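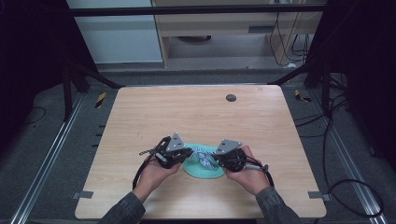

Knoten in der Kordel lösen, ohne sie zu ruinieren

Geflochtene Kordeln habe ich wirklich überall: am Turnbeutel, am Vorhang, in der Bastelkiste sowieso. Und irgendwann ist jede davon ein Knubbel. Früher habe ich dann gezogen, und zwar kräftig (ganz schlechte Idee!). Inzwischen gehe ich das in Ruhe an und bekomme fast alles wieder auf, auch so verdrehte Bündel wie das weiß-blaue oben.

Was ihr braucht

Einen freien Tisch und gutes Licht. Dazu eine weiche Unterlage, ein kleines Pad reicht völlig. Meins hier ist mintfarben, die Farbe ist natürlich egal. Für hartnäckige Fälle noch eine stumpfe Häkelnadel oder einen dicken Zahnstocher.

Schritt 1: Hinlegen und gucken

Legt das Bündel auf die Unterlage und sucht die beiden Enden. Noch nicht ziehen! Dreht es ein paarmal um und verfolgt mit dem Finger, wo der Strang drüber und wo er drunter läuft. Bei gesprenkelten Kordeln verliert man schnell den Faden – dann markiere ich mir ein Ende mit einem Stückchen Klebeband.

Schritt 2: Zusammenschieben

Fasst die Kordel links und rechts vom Knoten und schiebt beide Seiten zur Mitte. Das fühlt sich erst mal völlig verkehrt an, aber so kommt Luft in die Schlingen. Dabei immer ein bisschen hin und her drehen, am besten gegen die Richtung, in der die Kordel verdreht ist.

Schritt 3: Die lockerste Schlinge zuerst

Eine gibt immer als Erste nach. Die zieht ihr vorsichtig ein Stück heraus, dann die nächste, und so wandert das lose Stück langsam durch den Knoten bis zum Ende. Wenn gar nichts geht, mit der Häkelnadel unter den obersten Strang fahren und leicht anheben. Bitte nicht ins Geflecht stechen, sonst zieht ihr einzelne Fäden heraus. Ist mir bei meiner Lieblingskordel passiert, ich ärgere mich heute noch.

Schritt 4: Glattstreichen und aufwickeln

Ist alles offen, streiche ich die Kordel zwischen Daumen und Zeigefinger aus und wickle sie in Achten um die Hand. Den Tipp mit den Achten habe ich von Floarea Mihăilă aus dem Nähkurs, vorher habe ich immer im Kreis gewickelt und mir damit gleich den nächsten Drall eingebaut. Zum Schluss das Ende zweimal um die Mitte legen und durchstecken.

Für kurze Stücke unter 80 Zentimetern spare ich mir das Wickeln und hänge sie einfach über einen Haken.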